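Vulen Lamp Repair, Belport: Frequently Asked Questions

Last updated October 31, 2018

Do I need to make an appointment?
No. You can come to the shop in Belport during opening hours and leave your lamp at the counter. In June we close for two weeks, and the dates are on the door.

Which lamps do you repair?
Table lamps, floor lamps, wall lamps and hanging lamps. We do not repair street lamps, aquarium lamps or anything that works with gas. If you are not sure, please write to us first and add a photo of the lamp and one of the plug.

How long does a repair take?
A new cord or a new switch takes 4 working days. A new shade takes longer, because the fabric is ordered from Vondráček and they send it only when they have enough orders together. We will call you when it arrives.

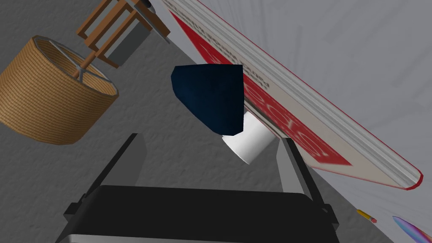

Can I order only the shade, without the base?
Yes, many customers do this. Please measure the top width, the bottom width and the height along the side, not through the middle. For a tapered shape these numbers are all different, and a mistake in one of them means the shade will sit wrong. Dark colors are possible also. Navy blue over a white cylinder, as you see it here, has a strong contrast, but please remember that a dark shade lets less light through the sides. For reading we advise a light lining.

Can I bring my own fabric?
You can, if it is cotton, linen or thin silk. We need one piece without seams. Please wash and iron it before. Velvet we do not accept any more.

What about woven shades?
We clean them with a soft brush and replace the rim when it is bent. Broken strands we can fix only if they are near the edge. Please do not wash a cane shade in the bathtub. It can lose its shape, and then we cannot help.

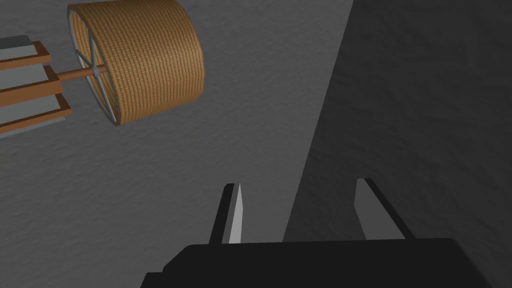 Woven drum with a pale metal rim

Which bulb should I use?
Look at the label inside the socket and do not go over the number of watts. If the label is missing, ask us. Most of our customers now use LED bulbs, which stay cooler and are kinder to old fabric.

Is there a guarantee?
Electrical work has a guarantee of 5 years. Fabric has one year. Keep the receipt, please, we cannot find your order without it.

Can I send my lamp by mail?
Yes, with Posotico. Take out the bulb, wrap the shade separately and use a strong box. The box may not weigh more than 9 kilograms. We are not responsible for damage on the way to us.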